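# Two-finger or jointed-finger gripper for mixed objects in a metal bin?

**Houda Kamel**

Hello all. I am comparing two grippers on a KUKA arm and I would like to hear from people who did similar work. The task is picking single household objects from a grey metal bin. The first gripper is a simple parallel one with flat pads. The second is metal with jointed fingers, and it is the one mounted now.

I make 16 attempts per object with each gripper. For boxes and bottles I see no difference. My trouble is with long or flat things, for example sunglasses, and with everything lying close to the wall of the bin. The jointed fingers need more space to open, and the planner refuses many poses near the wall.
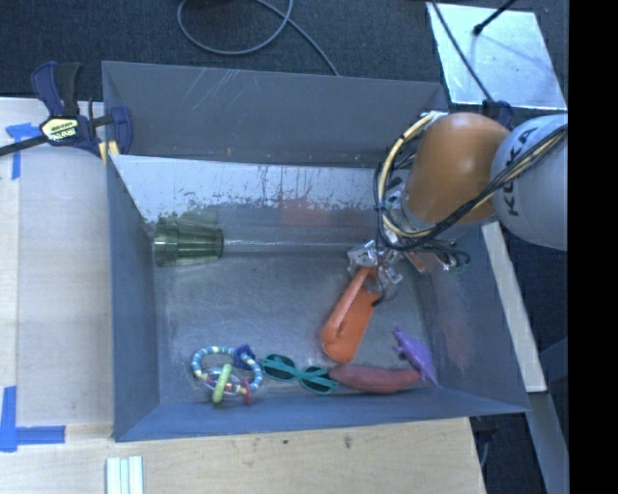

*Jointed-finger gripper at the upper end of the orange object. The sunglasses are in the front row.*

Should I go back to the parallel gripper, or is there some setting I have missed? I also wonder if the cables at the wrist limit my rotation. I don't dare to turn the last joint very far.

---

**Driss Belkadi**

I had the same doubt last March with a similar bin. Please do not change the gripper yet. First check which collision model your planner uses. Mine had the fingers fully open all the time, so it was 40 mm wider than necessary on each approach. I made a second model with the fingers half closed and used it only for thin objects. After this, most of the refused poses near the wall were accepted.

About the cables: tie them to the forearm with one loose loop, then turn the last joint by hand mode in small steps and watch where they become tight. Write down this angle and put a software limit a little before it. A bundle that bows out at the side can also catch the bin edge, and the planner knows nothing of it. I added a simple cylinder to the model for that — ugly, but it works.

For sunglasses I would still prefer flat pads. Jointed fingers tend to push them away.

---

**Magdy Benmoussa**

Parallel. Less to repair.

---

**Shaimaa Morsy**

I agree with Driss about the model. One addition: do you put the objects back in the same positions for both grippers? If not, 16 attempts is too few to compare anything. We marked the positions on a paper sheet and the results changed quite a lot.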